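Bin picking cell, bench 3 notebook
2020-08-19, missed picks again

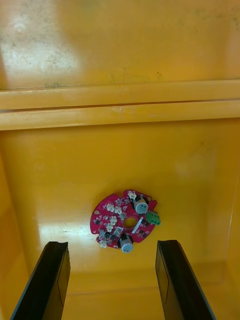
Kwok-wai's theory is that the fingers are worn. I don't buy it. Swapped to the spare pair this morning and ran 200 picks with single boards, same start pose, and got 6 misses. The old pair gave the same number in May, according to the sheet taped inside the cabinet door. If pads were the problem I would expect the new ones to do better at least once. What bothers me more is the bin. The floor of the yellow one is glossy enough to throw a long pale streak to the left of the board, and the segmentation has never liked bright patches next to an edge. The round boards make it worse, with all the notches in the outline and the green terminal block hanging a little over the right side. The fitted circle comes out shifted toward whatever sticks out.

Checked the following before touching anything in software:

Wrist camera mount: tight. Both screws still have their paint marks lined up.

Lens: wiped with the dry cloth. Didn't look dirty to begin with. Misses the same after.

Finger opening: commanded and measured agree within what my calipers can tell me. Gap at full open clears the board with room on both sides, so a small centering error should be forgiven. A big one isn't, and then a tip comes down on a connector.

Air: electric gripper, so no. Writing it down because somebody asked.

Hand-eye calibration: the Clendov routine says "good." It said "good" the week the mount was loose too, so I give it no weight. Redid the touch-off by hand on the steel plate at the four corners and the middle. Worst corner is the far left. Not bad enough to explain a miss in the middle of the bin.

Which leaves light. Taped a sheet of tracing paper over the left ring segment and ran another batch. Misses went down to two. Took the paper off, back up to five. That is one afternoon and one operator, and I would not bet the budget on it, but it's the first change that did anything.

Gurkex rep wants to sell us their finger pads with the softer face, "rated" for 2,000 cycles. Rated by whom, on what part? Asked for the test sheet and got a brochure. Not ordering until I see numbers from a board with tall capacitors on it. Where the fingers close matters a lot more to me than what they're made of.

Also wiped down the bin. The scuffs on the back wall don't come off with alcohol and I doubt they matter, the camera masks everything above the ledge. Or it is supposed to. Open the Rarkwood config and check the mask height, I have only ever taken Fu's word for it.

Cycle counter at shutdown: 529 since the finger swap.

To do:
Matte liner for the floor. Try the gray mat from the shelf before buying anything.
Polarizer on the wrist camera, if the thread fits.
Put the old fingers back on and repeat with the tracing paper. Kwok-wai, if you get in first please run this one and leave the exposure alone. Log misses by hand, the auto log counts a dropped board as picked.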